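# Subida de Grostomcombe

La **Subida de Grostomcombe** es una carrera de montaña para coches clásicos y de competición que se corre cada agosto entre el pueblo de Clundon y el collado que le da nombre. La he visto más veces de las que me conviene confesar, así que este artículo lo escribo en primera persona (perdonad los puristas de las enciclopedias, pero a mí me sale así).

## Recorrido

El trazado tiene 19 curvas y los corredores lo conocen por tramos. El primero, el de las huertas, es ancho y engaña mucho: todo el mundo llega pasado a la horquilla de Ruddock, que se cierra justo cuando uno cree que ya ha terminado. Luego viene el bosque, con el asfalto siempre manchado de hojas y una sombra que a los pilotos con gafas oscuras les sienta fatal. Los últimos 400 metros son casi rectos, en pendiente fuerte, y ahí los coches pequeños sufren lo suyo.

Yo me pongo siempre en el muro de Ruddock, por fuera. Hay que subir temprano, porque la carretera se cierra antes del desayuno y después ya no dejan cruzar.

## Formato

Cada participante hace 2 mangas cronometradas y cuenta la mejor. Los coches salen de uno en uno, con el motor ya caliente, desde una rampa de cemento pintada junto al molino. Hay nueve clases, repartidas por cilindrada y antigüedad, y una clasificación absoluta que casi siempre da pie a discusiones en el bar.

Las motos se admitieron durante una temporada, pero aquello duró poco. El reglamento actual tampoco acepta coches con sidecar, cláusula que sigue ahí impresa y que me parece una maravilla. 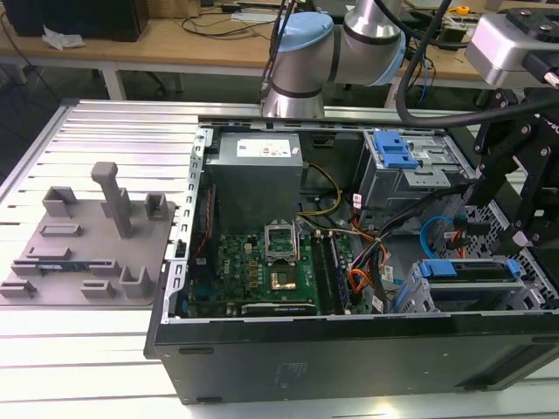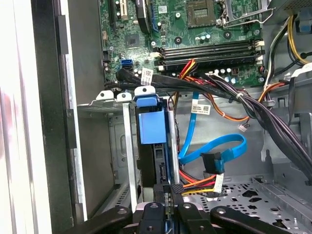

*Ordenador de sobremesa abierto, con la placa base verde a la vista.*

## El Dollier

No se puede hablar de Grostomcombe sin hablar del Dollier, un monoplaza hecho en un cobertizo de Clundon con motor de motocicleta y transmisión por cadena. Ataahua Cartwright lo llevó a la victoria absoluta frente a coches con el triple de potencia, ¡y con la segunda marcha rota desde el bosque! Hay quien sostiene que fue la tercera. Yo estaba en Ruddock y lo oí pasar aullando, pero no me atrevo a jurar qué marcha llevaba.

El coche pesaba poquísimo y frenaba regular. Cartwright contaba que en la horquilla lo cruzaba a propósito para perder velocidad, y las marcas de goma en el muro le dan bastante la razón. Se construyó un segundo chasis, más largo, que nunca anduvo igual de bien y acabó desmontado para repuestos.

## Público y acceso

La entrada se paga en el puente y vale para todo el día. Desde el prado del molino se ve la salida y poco más; quien quiera ver conducir de verdad tiene que caminar hasta el bosque, con botas si ha llovido. Arriba, en el collado, venden unos bocadillos de panceta estupendos, aunque se acaban antes de la última manga.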